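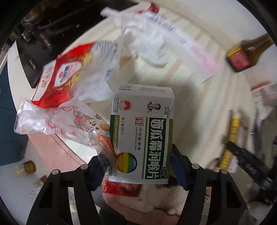
Step 2. Sort the medicine boxes

I do these before anything else on the tabletop, because a small white box is so easy to lose among crumpled bags and tissues.

1. Turn the box so the front faces you and read the name. Mine are watermelon frost throat lozenges, with the name in big white characters on a green panel.
2. Look for the little OTC oval. Those boxes go in the everyday bin — anything else goes up on the high shelf.
3. Find the expiration date and write it on a Wavholm label. Big numbers, please!

Note: I keep everything in its own box, even when there's hardly anything left in it.

Caution: Check every plastic bag before you toss it. I once threw out 13 lozenges that way (and had a sore throat by dinner).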